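Big room, metal ceiling, far too echoey. What worked for you?

Posted by Noboru Arai

Hi all, hoping someone has been through this. We moved into a unit at Yoshida Yard in November and I love it (the light is gorgeous!) but the noise is driving me up the wall. It's one large open workspace with a white corrugated metal ceiling, beams on show, tube lights, a red brick wall down one side and a wide bank of windows with trees outside. Somebody puts a mug down at one end and I hear it at the other. When it rains we more or less stop talking.

I've had one quote from Climard for hanging panels and it made my eyes water, 700 pounds just for the first row. Is it worth it, or can I get away with curtains and a rug? We rent, so no drilling into the brick.

Kaede Yagi

Oh, I feel your pain! We had the same sort of roof for years. I'd start with the windows. Glass is horrible for echo, and you can do curtains on a tension wire without touching the brick at all. I went for heavy lined ones from Wasora, 174 pounds the lot in the sale, and the difference on phone calls was lovely. You do lose a bit of daylight when they're drawn, so we only pull them across in the afternoon, usually from 2 onwards when the sun gets round anyway.

Then do the ceiling, but only over the desks. You don't need to cover the lot! Ask the landlord whether you can clamp to the beams, ours was fine with clamps and dead against screws. Keep anything you hang well away from the tube lights, they need changing sooner or later and you'll want to get a ladder in.

The rain is another matter, I'm afraid. Panels take the edge off but the drumming comes through the metal itself, so that's one for the landlord and some insulation.

rastanex_fan

Rug. Get a big one. I had a Rastanex one that was 21 quid second hand and it did the job. Tall cabinets full of stuff help a bit too, an empty one just rattles.

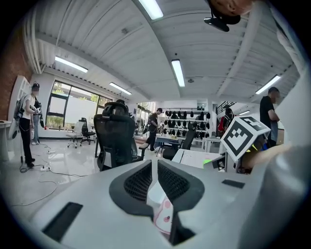 Noboru says thanks to both, he's going to try the curtains first and ask the landlord about clamps before he goes back to Climard.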